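Skorngate Resettlement Support Forum: minutes of the August meeting

Reading time: 4 minutes
Last updated: August
Filed under: Minutes / Housing and Resettlement

Chair: Selorm Bawa
Meeting opened: 2:05 p.m.
Quorum: met

1. Minutes of the previous meeting

The minutes were accepted with one correction. Under item 4, "temporary housing grant" should read "deposit guarantee." The two are funded from separate lines and the error had been carried into the summary sent to landlords. A corrected summary will go out with these minutes.

2. Matters arising

The data-sharing agreement with the Modbridge probation office has been signed by both parties. Release dates will now be sent to the housing desk 19 days in advance where the date is fixed. Where the date depends on a hearing, the desk will be told on the day of the decision.

The request for a second telephone line at the housing desk remains open. Item carried forward. 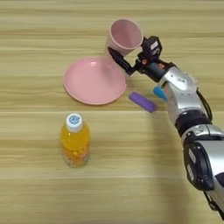
DEPOSIT GUARANTEES

3. Deposit guarantee program

The housing desk reported 117 applications received since the program opened. The figure includes repeat applications from people whose first tenancy offer was withdrawn. The desk was asked to report first and repeat applications separately from the next meeting on, as the combined figure does not show how many people are being served.

The main cause of delay is proof of identity. Applicants released without a current ID card cannot sign a guarantee form, and the replacement card is mailed to an address they do not yet have. The Modbridge office has agreed in principle to receive cards on behalf of applicants. Written terms are needed before this begins, covering storage, collection and what happens to a card that is never collected.

Landlord participation was discussed. Brolon Property Management has asked that the guarantee cover unpaid utility charges as well as damage and unpaid rent. The forum's position is unchanged: utility accounts are held in the tenant's name and fall outside the guarantee. The Chair noted that the present wording of the form — "costs arising from the tenancy" — leaves room for a different reading and should be tightened.

Decision 3.1: The wording to be replaced with a closed list of covered costs.
Decision 3.2: Claims to be submitted within 100 days of the end of the tenancy. Claims received later will be returned unassessed.
Action: Housing desk to circulate revised form before the next meeting.

4. Work placements

Placements at the Ravn depot continue on the existing terms. The depot has raised the matter of supervision meetings falling inside shift hours. Under the current arrangement a participant loses pay for the time spent at the meeting and the travel either way, and in the longer routes this can amount to half a shift.

Options put forward were early morning appointments, telephone check-ins for participants at the lowest supervision level, and holding appointments at the depot. The last was not supported. Holding supervision on site would identify participants to their coworkers, and the placement agreement states that an employer may share a participant's status only with the direct line manager.

The probation office will confirm whether telephone check-ins are allowed under its own rules. Early appointments can be offered without any change in procedure, subject to staffing.

Decision 4.1: Early appointments to be offered first to participants on the day shift.
Action: Probation office to give a written answer on telephone check-ins. 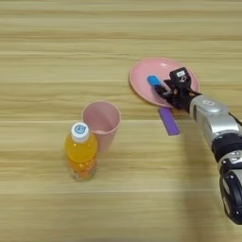
Photo: Skorngate Resettlement Support Forum

5. Complaints procedure

A draft procedure was tabled. It has 2 stages: a review by the service that made the decision, followed by a review by a forum member from a different service. The draft did not state whether a guarantee already in place stays in force while a complaint is being considered. It was agreed that it should, unless the tenancy itself has ended.

Objection was made to the requirement that complaints be submitted in writing. The draft will be changed so that a complaint may be made orally and written down by the member of staff receiving it, then read back and signed. The staff member who made the original decision may not take the statement.

Decision 5.1: Draft approved subject to both changes.

6. Reporting format

The present quarterly report counts a tenancy as sustained if it has not been reported as ended. Several members considered this unreliable — a tenancy may end without the landlord or the tenant telling anyone. It was proposed that the desk contact each tenant at the close of the quarter and record the outcome as confirmed, ended or no contact. The proposal was accepted on trial for a single quarter. Staff time spent on the calls is to be logged and reported alongside the results.

7. Any other business

The Chair reminded members that case details are not to be sent by ordinary email. Case numbers alone may be used in subject lines.

A request from Brolon Property Management to attend as an observer was deferred until the revised guarantee form has been issued.

Meeting closed: 3:40 p.m.

Corrections to these minutes should reach the Chair before the agenda for the next meeting is issued.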